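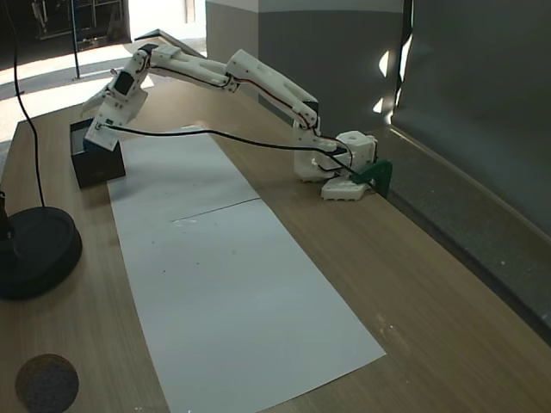

小型アームで収集した実演データのうち、途中で失敗したものは学習から除くべきでしょうか。

失敗の後に操作者が立て直している実演は残し、立て直しのないまま終了した実演のみを除くことを、当研究班の標準といたします。

件名:Re: [manip-study] 失敗を含む実演の取り扱いについて

manip-study 参加者各位

Tiretti 研究班の Aba Agbeko です。冒頭の問いは、先般 Kekeli Tetteh 氏から本リストに寄せられたご照会を要約したものです。班内で検討いたしましたので、根拠となる比較結果と併せてご報告申し上げます。まず、ご照会の該当部分を引用いたします。

> Endby 拠点の Tetteh です。
>
> 模倣学習用の実演収集を進めておりますが、把持の直前に指先が対象物の縁に触れ、対象物がずれてしまう例が散見されます。操作者がそのまま位置を合わせ直して完了したものと、把持できずに記録を終えたものとが混在しております。
>
> 現行の手順書では「失敗を含む実演は破棄する」とのみ記されており、前者も破棄の対象と読めます。しかしながら、前者まで除きますと収集の効率が著しく低下いたします。
>
> つきましては、次の二点についてご見解をお聞かせください。
> (1)立て直しを含む実演を学習に用いてよいか。
> (2)用いる場合、接触してずれた区間を切り落とすべきか。
>
> なお、当拠点では拠点間の条件をそろえるため、判断が定まるまで双方とも保存しております。

以下、順にお答えいたします。

一 比較の方法

課題は、卓上に置いた上面開放型の小箱の縁を二指で把持し、指定位置まで移動させるものです。収集済みの実演から 200 件を選び、次の三条件で方策を学習いたしました。

条件A:接触によるずれが一度も生じなかった実演のみを使用。該当は 176 件。
条件B:200 件すべてを使用。残る実演は、いずれも操作者が立て直して完了したものです。
条件C:条件Bと同じ実演を用い、ずれが生じた区間を切り落として前後を接続。

ネットワークの構成、学習の反復回数および乱数の初期値は三条件で統一いたしました。条件Aは件数が少ないため、一実演あたりの参照回数が他の条件より多くなっております。この点は補正しておりません。

評価では、小箱の初期位置を 8 通り定め、各位置で同じ回数の試行を行いました。位置の設定は Korkor Asante が、成否の判定は Nhyira Mahama が担当し、判定者にはどの条件の方策であるかを伏せております。

二 結果

成功率が最も高かったのは条件B、次いで条件A、最も低かったのは条件Cでした。順位は、初期位置の一部を除いて集計した場合にも変わりませんでした。

条件Aと条件Bの差は、主として最初の接近が外れた後の動作に現れております。条件Aの方策は、指先が縁に当たって小箱が動いた後も、元の位置に向けて指を閉じる傾向を示しました。条件Bの方策では、手首をいったん持ち上げ、改めて接近する動作が繰り返し観察されました。最初の接近で把持に至った試行に限れば、両条件の差は小さく、優劣を論じるには足りません。

条件Cの低下については、接続点で関節角の目標値が不連続になることが一因と考えております。補間を施した版も試みましたが、条件Aを上回るには至りませんでした。補間の区間長を系統的に変えた検証は行っておりませんので、切り落としという手法一般を否定するものではございません。

三 ご照会への回答

(1)については、使用して差し支えありません。ただし、操作者の立て直しが記録内で完結していることを要件といたします。記録を止めて対象物を手で置き直したものは、立て直しには該当いたしません。

(2)については、切り落とさずに保存してください。該当区間の開始時刻と終了時刻を注記欄に記入いただければ、後日の再解析に利用できます。

把持できずに終了した実演は、これまでどおり学習から除きます。ファイル自体は削除せず、別の保管領域に移してください。

四 留意事項

本結果は単一の課題によるものです。Harries 拠点で進めている柔軟物の課題では、接触後の対象物の状態が一様でなく、同じ結論が得られるとは限りません。また、立て直しを含む実演の割合を意図的に増やした場合の効果は未検証です。操作者に故意の失敗を求めることは、当面お控えください。

Rillach 拠点からは、サーボの遅延が大きい個体では立て直しの動作自体が振動的になるとの報告を受けております。該当する個体で収集した実演は、注記欄に個体番号を記したうえで、今回の標準の適用を保留してください。

手順書の改訂案は 9 月中に本リストへ回付いたします。現行版の 425 行目以降に上記の要件を加える予定です。修正のご意見は、火曜日の定例会合までに、本メールへの返信にてお寄せください。

Aba Agbeko
Tiretti 研究班 実演データ担当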